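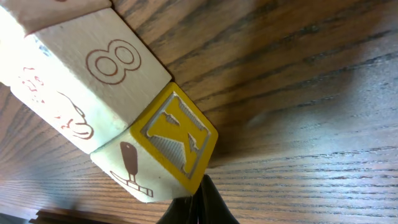 # Measuring yaw error with a wrist camera and alphabet blocks

This page explains how to repeat the yaw error test from the Prultard grasping work. The test asks one question: when the policy decides to close the gripper, how far is the gripper turned away from the nearest pair of block faces? We use the wrist camera for the measurement, so no overhead camera or marker board is needed.

Alphabet blocks suit the test well. The edges are straight, and the printing differs from face to face, so you can tell which block is which after it has been knocked. A block with a numeral on top, such as the 8, also gives you the full turn of the block. A plain cube looks the same every quarter turn.

## What you need

- an arm with a parallel gripper and a wrist camera fixed firmly to it
- a set of wooden alphabet blocks
- a table with some visible grain (a plain white top gave us poor exposure)
- a trained policy that outputs a gripper pose at each step
- the `yawcheck` scripts from the Lau repository

Azlan Halim wrote the scripts for our own arm. If yours reports joint angles in degrees, change the setting at the top of the config file before you do anything else. The scripts won't warn you.

## Step 1: Fix the camera settings

Turn off auto exposure and auto white balance. Pale block faces wash out easily under a desk lamp, and once a face has gone white the printing on it is hard to use. Lower the exposure until you can read the printing on the faces you care about. The tabletop will look darker than it does by eye and that is fine.

Check that the tip of a gripper finger shows along the bottom of the picture. The scripts use it as a reference point. If the camera slips on its mount, the fingertip moves in the picture and you will know to recalibrate.

## Step 2: Set out the blocks

Use three blocks in a row, touching or nearly touching, with the row set diagonally to the gripper. Turn the end block slightly so that it is out of line with its neighbour. This is the arrangement that separates good policies from poor ones. A policy that has only learned to line up with the row as a whole will come in at the wrong angle for the end block.

Write down which block is the target. We use the one at the end nearest the gripper.

## Step 3: Run the approach

Start the arm from the same height each time but vary the starting yaw. Let the policy run until it gives the close command, then stop the arm before the fingers move. Save the picture and the joint angles at that moment.

Do 30 approaches for each layout. We used 6 layouts, and reset the blocks by hand between approaches using pencil marks on the table.

## Step 4: Mark the edges

Open each saved picture in the marking tool and click both ends of one top edge of the target block. Choose the longest edge you can see in full. Don't use the edge of a printed picture or a raised border, as the printing is not always square to the block.

Oduor Magesa and Chelsea Lightfoot marked our set separately. Where they disagreed by more than two degrees, they looked at the picture together and marked it again. Most of those cases were shadows lying close to the block and being taken for its edge.

## Step 5: Work out the error

Run:

```
python yawcheck.py --marks marks.csv --joints joints.csv
```

The script projects each marked edge on to the table plane, compares it with the closing direction of the fingers, and folds the answer into the range from -45 to 45 degrees. Report the median of the absolute error, and plot the signed error as well. A steady offset to one side usually means the camera calibration is out - fix that before blaming the policy.

## What we found

The policy trained on single blocks did well on single blocks and badly on rows. Its errors on the turned end block were pulled towards the angle of the row. Adding touching blocks to the training data removed most of that pull, even when those blocks were all in straight lines.

Making the network larger did not help. Tirta Hidayat tried it twice with different seeds.

We have not tested stacked blocks, and the projection in step 5 assumes that every block sits flat on the table. For stacks you would need to enter the height of each top face yourself. There is an unused column for it in `marks.csv`.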